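**Re: Pillow cases that are too small after washing — cotton or linen?**

**skunamen** wrote:

Hello all. I am new in this part of the forum, normally I read only the garden section. Please excuse my English, it is my third language and I write slowly.

My question is about pillow cases. In January I bought four cases in the shop Farnum, the plain cotton ones without buttons. In the packet they had the same size as my old ones. Now, after some months of washing, they have become shorter and also more narrow, and the pillow is squeezed inside like a sausage. I wash at 60 and dry in the machine. My old linen cases from Arboleda never did this, but they cost almost 80 for a pair and I cannot buy that for the whole house.

Is it the cotton, or is it me?

---

**jurard_hill** wrote:

It's you, sorry. Sixty plus the tumble dryer will shrink any cotton that wasn't pre-washed by the maker. Try 40 and the line.

---

**mopandbucket** wrote:

Disagree with jurard_hill. I've washed cotton at 60 for years and I want it at 60, we have a dust mite allergy in this house. Good cotton shrinks once, in the first two or three washes, and then it stops. You just have to buy them a bit bigger. Farnum's are cut mean to begin with.

---

**skunamen** wrote:

Thank you both. I must say I also wash at 60 for the reason of mites, so 40 is difficult for me.

I have measured one case this morning. It is 4 cm shorter than what is written on the label. In the width I have lost less, but it is the width that makes the trouble when I put the case on.
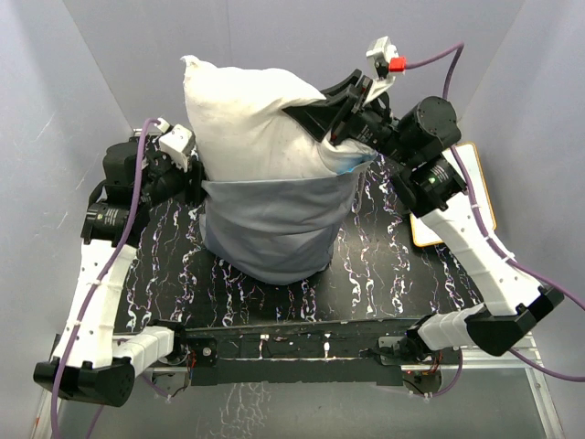 Linen behaves in another way, and I want to explain what I saw with mine. The Arboleda ones became a little smaller in the first wash and after that they stayed the same for 6 years. They also became softer, which my cotton did not. With a case that has kept its size, the pillow goes in easily, and at the halfway point, with the case pulled up over the lower part and the upper corner still bare, there are soft folds in the fabric and you have something to hold and pull. With my shrunken cotton there are no folds at this point. The fabric is tight like a drum, and I have to push the corners in with my fist.

So my second question: does anybody know a cotton that is sold already washed?

---

**jurard_hill** wrote:

"Pre-shrunk" or "garment washed" on the label is what you want. It won't be perfect but you'd lose a centimetre, not four. And fair enough about the mites, I hadn't thought of that. The dryer is still doing most of the damage, though. Wash at 60 if you must and take them out damp.

---

**mopandbucket** wrote:

On that we agree. I take mine out damp, give them a hard snap, and pull each one lengthways before it goes over the airer. You can win back a fair bit while the cloth is still wet. Iron them damp as well, if you iron.

---

**threadbare_ed** wrote:

Has anyone asked what size the pillow is? People buy a plump new pillow, put the old case on it and blame the wash. A fat pillow takes up width. I'd lay the empty case flat on top of the pillow before I bought anything.

---

**skunamen** wrote:

The pillows are the same as before, and they are rather flat by now. But it is a good idea and I will do it for the guest room, where the pillows are newer.

---

**threadbare_ed** wrote:

Then I'm with mopandbucket, they were cut mean. I'd take them back.

---

**jurard_hill** wrote:

After three months of hot washes? Read the care label first. If it says 40, no shop will take them.

---

**skunamen** wrote:

I have now looked, and the label says 60 but there is a small crossed square with a circle inside. So the washing was correct and the drying was my fault. I feel a little stupid — I had looked only at the number.

I tried the advice of mopandbucket with one case. I washed it, took it out damp and pulled it in the length and in the width. Dry, it measures 2 cm more than this morning. It is still short, but my fist can rest.

For the guest room I will look for the pre-shrunk kind. If somebody knows a shop that is not so expensive as Arboleda, please write it here.

---

**mopandbucket** wrote:

Market stall, end of line hotel stock. They've been boiled so many times there's nothing left to shrink.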